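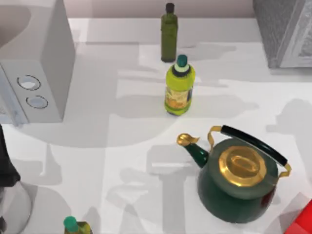 4.2 The simulated kitchen in the Tendero kit

We turn now to the part of Tendero that we enjoyed testing most. The kit ships with a ready-made kitchen, a two-armed robot model and a set of tools for recording and replaying tasks. Gavalas, the firm behind it, offers the kitchen in 34 layouts, and a new user can have the first of them running in under an hour. We used release 10/11/2023 throughout.

For this study we chose the counter layout, in which a microwave, bottles and a kettle share one white worktop. It suits our purpose very well. The kettle is the hard item: its spout, lid and arched handle leave a gripper with several places to hold and many more to knock against. We recorded 878 runs on this layout between the three tasks of reaching, lifting and moving to a target, and kept every run, good or bad, for the comparison in Section 5.

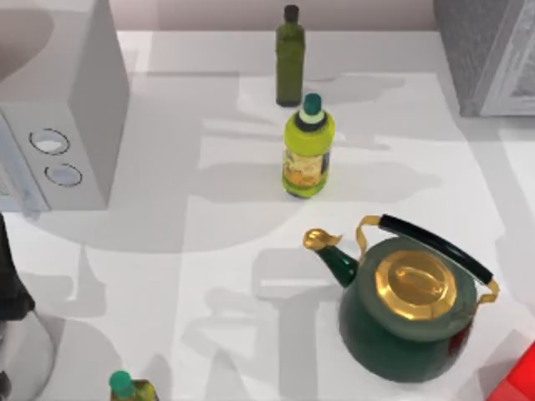
Figure 6. Overhead view of the counter layout in Tendero, with the kettle at lower right, two bottles near the top centre and the microwave at upper left.

Shadows deserve a word of their own. In Alteo, the kit we used in our earlier work, they could only be switched on or off, and a policy trained without them often did badly once they were restored. Tendero draws them softly and lets them overlap, and the user can set their strength for each run. This is a delight to work with! A shadow from an arm can fall over the very object the arm is meant to reach – a small thing, but one that our older training data lacked altogether.

Glass and polished metal are handled nearly as well. We saw a few faint speckles on the kettle lid at the lowest quality setting, and these went away at the next one up. The price is speed: at full quality the kit gave us 61 images per second on a single Gelex workstation, which was enough for recording but slow for training.

We have two complaints. The manual says little about how the weight of each object was chosen, and we had to correct the kettle by hand before lifting looked right. Layout files from before July also need converting one at a time.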